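Prener braided belt, stretch cord with leather tab

Colour: mushroom brown
Tab: tan leather, white stitching
Made by: Stosmont

We have stocked a fair few belts over the years and this is the one that keeps disappearing from our own staff rail. The Prener is woven from elastic cord in a tight diagonal braid, so it gives a little when you sit down and pulls back when you stand up. If you have spent a long lunch wishing your belt had one more hole, you'll see the appeal straight away!

There are no punched holes at all. The prong goes through the braid wherever you want it, and the cord closes up again once you take it out. Milovan Kos, who designed it, went through 11 versions of the weave before he was happy, and the earlier ones (we tried a couple) did sag after a month or so of wear. This one hasn't, even on Valbona's, and she has worn hers nearly every day since last December.

The end is our favourite part. Braided belts so often finish in a stubby bit of glued cord that frays and snags, but the Prener has a proper rounded leather tab with a line of white stitching along the curve. It slides through a belt loop nicely, even the stiff ones you get on jeans, and it gives you something solid to hold while you feed the rest through.
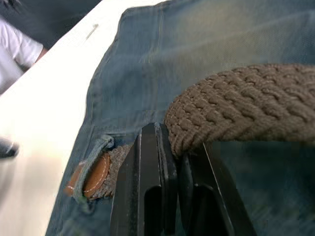
As for what to wear it with, faded denim is the obvious answer and a very good one. The brown sits somewhere between taupe and mushroom, soft enough for washed blue, and it looks just as well with navy chinos or grey wool trousers. We'd leave it off with a black suit.

Sizing

Order your usual trouser size. If you fall between two, take the smaller, as the cord has plenty of give. It comes in 6 sizes, and the largest has been cut a touch longer after several of you asked (thank you for the emails).

Care

Wipe the tab with a dry cloth and use a little leather balm now and then. The braid can be sponged with cool soapy water and dried flat, away from the radiator. Please don't put it in the washing machine.

Stock code 395. Exchanges are free within 4 weeks if unworn.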